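Small Rooms, Long Evenings

By Jamshid Kordestani
Nov 16, 2024 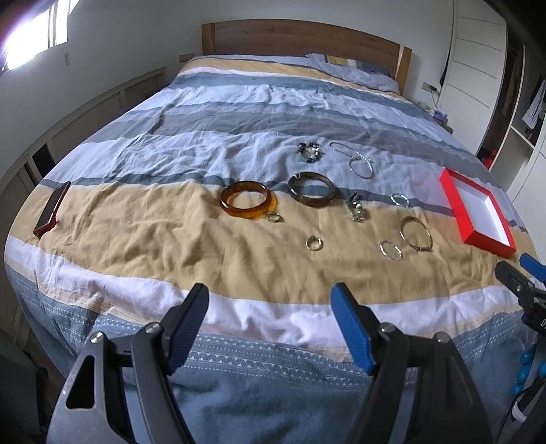 Vibeke Vestergaard works in 1:12. Always has. Tried 1:24 once, gave it up after a single staircase. Her current project is a two-story corner bakery called Plaltby, shop below, flat above, and she's been at it for three winters.

The roof alone took 2,886 shingles. Cut by hand from cereal box card, painted in batches on an old oven tray. "I'd do it again but not this year," she says.

Downstairs is nearly finished. Counter, bread racks, a till from a Resik kit that came with the drawer fronts missing. She made new ones from coffee stirrers. Loaves are polymer clay, dusted with chalk pastel while still soft, then baked. 109 of them so far, and the rye ones are the best. Don't varnish bread, she says. Kills it.

Upstairs, trouble. The wallpaper bubbled. She'd used a Vatanden paste ment for full size paper and it soaked straight through, so off it all came. Second try was with plain white glue, thinned, brushed on the wall and not the paper. Flat as anything.

Wiring next. She runs copper tape under the floors and solders every join, slow work, bad for the neck. Two lamps over the counter, one on the landing. The oven glow is an orange bulb behind scratched plastic.

Then the show in December. Plaltby has to go in the back of a hatchback, and the chimney doesnt come off yet.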